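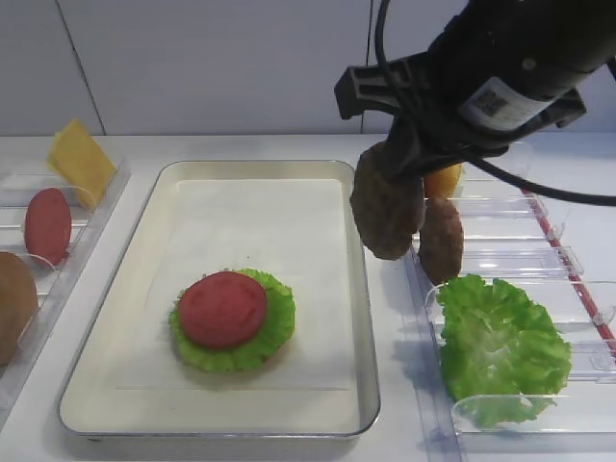 Skoline feed composition table, data card

Contents
One row per bagged horse feed, taken from printed labels and mill sheets. The table covers mueslis, pellets, balancers and chaffs sold for horses in work, broodmares and youngstock. Licks and liquid supplements are left out.

Fields
feed_id: text key, never reused
form: muesli, pellet, balancer, chaff
de_mj_kg: digestible energy, as fed
crude_protein_pct: as fed
starch_pct: as fed, blank if not declared
fibre_method: crude or NDF
bag_kg: net weight
label_date: date printed on the bag, if any

Units
All values are as fed. Labels giving figures on a dry matter basis were converted using the declared moisture. Where moisture was missing the row is kept and the basis column reads DM. Do not mix the two in one average.

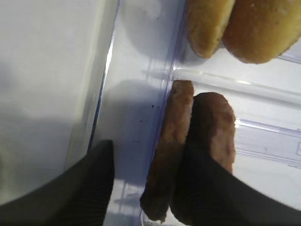 Two brown items in a clear drawer, between gripper fingers.

Checks
Each label was keyed twice, by Trinity Achterberg and Hanna Melnychuk. Energy values that differed between the two entries went back to the label. A random draw of 30 rows was then read against the mill sheets by Sunita Ruiz-Ortega; two rows were corrected, both in starch_pct.

Known gaps
Starch is missing for most chaffs. Vitamin E is given as added, not total. Selenium source is not recorded before the October revision. Rows from the older Pfister sheets have no label_date.

Files
feeds.csv, UTF-8, comma separated
changes.txt
units.txt

Last revised 28/12/2020. Corrections to Delphine Castellanos, with a copy of the label.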